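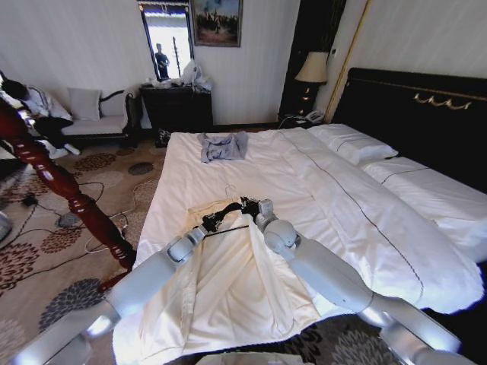
The bedroom: a cream garment at the foot of the bed, a light-blue shirt farther up.

A place for every shirt: a conversation with Mpho Venter

When I asked Mpho Venter where a tidy bedroom begins, I expected her to name the closet. She pointed at the bed.

"The bed is the only big table in this room," she said. "If it is made, and the cover is smooth, you can put clothes on it and see what you have. If it is not made, you only add to the mess."

Mpho looks after the rooms at Berge, a guest house in Plultdale with 60 beds. She started there in February, and before that she worked three years in the laundry at Rilden. Her opinions about folding are strong, but she gives them in a quiet voice.

She likes to open every garment fully before she decides anything. "You hold it at the shoulders and let it fall down. Then you see the creases, you see the buttons. I do this also with my own clothes at home, and my sister laughs at me."

I asked about the coat rack, because many people I know use theirs as a second closet. Mpho agreed that this is the usual problem.

"A coat rack is for today and tomorrow," she said. "I like an old wooden one with round pegs, they are kind to the cloth. But when I see four things on one peg, I take down three."

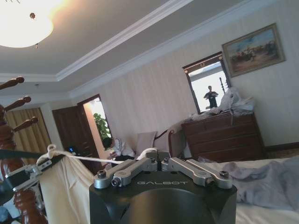 Hoodies are the difficult ones

Shirts do not worry her. The garment she complains about is the hoodie, and the paler it is, the more she complains.

"The hood is heavy and it pulls everything to the back. People hang it from the hood, and after one month the neck has a strange shape. I close the zipper, I put the sleeves behind, and the hood I fold down last."

And a printed drawing? She folds it to the inside, so that it does not rub against the next thing in the pile. She also never irons over it, although she admits that she learned this with a hoodie of her own.
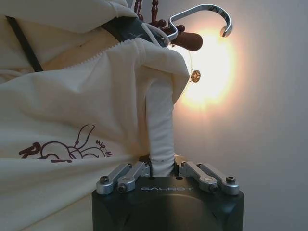

Sokent Housekeeping Club

Our members sent in several questions for this interview, and most of them were about large pieces of cloth. How does one person fold a sheet alone?

"Slowly," Mpho said, and laughed. "Find two corners and put one inside the other. Then lay it down on the bed and make the edges straight. Do not fight with it in the air."

She does not mind if somebody sits on the sofa with a phone while she works. At home it is usually her son. She calls him only for the bedspread, which is too wide for her arms.
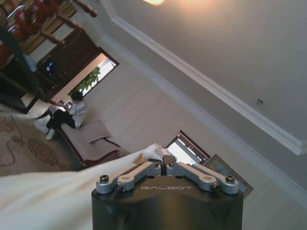
What she would leave for later

My last question was about the small things, such as chargers, receipts and single socks. Mpho puts them in one box and closes it until the clothes are finished. "First the cloth, then the rest," she said. "The box can wait until Sunday."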